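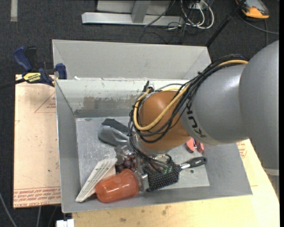
Two hose routings into the comparison and I have opinions, so the list gets them. Since my last message I have run the Haltex suction head and the Fullar two-finger hand through the same clutter set on the KUKA, 1152 picks each, same bin and same order of dumping. Decha asked what I meant by "clutter set" and whether it was just boxes again. It is not boxes. The bin has a black hairbrush in it, grapes, a crumpled clear package, and an orange-red plastic cup that likes to lie on its side. The cup is the diplomat of the group and will go along with either head. The hairbrush will go along with neither, at least not from the bristle end, where a suction cup has about as much to hold onto as you'd expect. We have it bristles up more often than chance should allow.

On Decha's questions, inline:

> From: Decha Mahawong
> Subject: Re: [bin-picking] Haltex vs Fullar, early numbers
>
> Interesting, but I don't trust a comparison where the
> hose is free to pull on the wrist. On our cell the suction
> line alone moved the tool tip enough to matter at the
> corners. Did you weigh the bundle? Did you recalibrate
> after adding it?

No, and yes. The bundle is tied down along the arm and goes over the orange joint in a wide curve. I tried a tighter curve first, which looked much nicer and stopped the wrist from turning all the way to the left. The wide one looks like plumbing by someone's uncle (me), but the wrist turns. I recalibrated after the change and again at the halfway mark. The second calibration agreed with the first, so I'm inclined to let the hose off with a warning.

> Also, which camera? If you're still on the Liapis I would
> expect it to see nothing at all where the clear plastic is.

Still on the Liapis. It sees something where the clear plastic is, just never the same thing twice. On one dump it reported a package as a hole in the floor of the bin and sent the Fullar hand down to investigate. The force limit caught it. Bare metal with scratches under see-through packaging is a rotten thing to ask of any depth camera, and I have a Sondell here on loan that I'd like to mount next to it for a fair fight. The Sondell arrived with a 14 page mounting guide and no mounting screws.

> What do you count as a failed pick? Last time we argued
> about this for 2 months.

I remember. For this round a pick is good if exactly one object leaves the bin and stays held until the arm is over the drop point. Grapes count as one object if the bunch stays together. A grape that leaves on its own is a failure and also my lunch break, as I have to go and find it before it gets stepped on.

With that rule the suction head comes out ahead on anything smooth and the hand comes out ahead on anything with a handle, which I realize is not going to get me invited to speak anywhere. The part I didn't expect is near the walls. The sloping sides should favor the hand, or so I told everyone. The hand keeps touching the slope with one finger before the other has reached the object, then the controller decides it has found something and closes. I have a growing log of very firm grips on air.

I'd like to run up to 2548 picks per head before I call anything, mostly because that is how many fit in the logging budget before the disk fills up and the controller starts sulking. Two requests before I do:

1. If you have a working wall-approach setting for the Fullar, please send it. I'm using the one from their manual, which seems to have been written for a table.

2. Somebody on this list once posted a way to slow down only the last bit of the descent without slowing the whole cycle. I saved it somewhere safe and it has been safe from me ever since.

Logs are in the usual folder under October. The file called "final" is older than the one called "final_b", and please ignore "test", it was a test of whether the folder worked.

--
You are receiving this message because you subscribe to the bin-picking list. To change how often you get the newsletter digest or to unsubscribe, reply with "settings" in the subject line.

This archive uses cookies to remember your display preferences. Accept | Decline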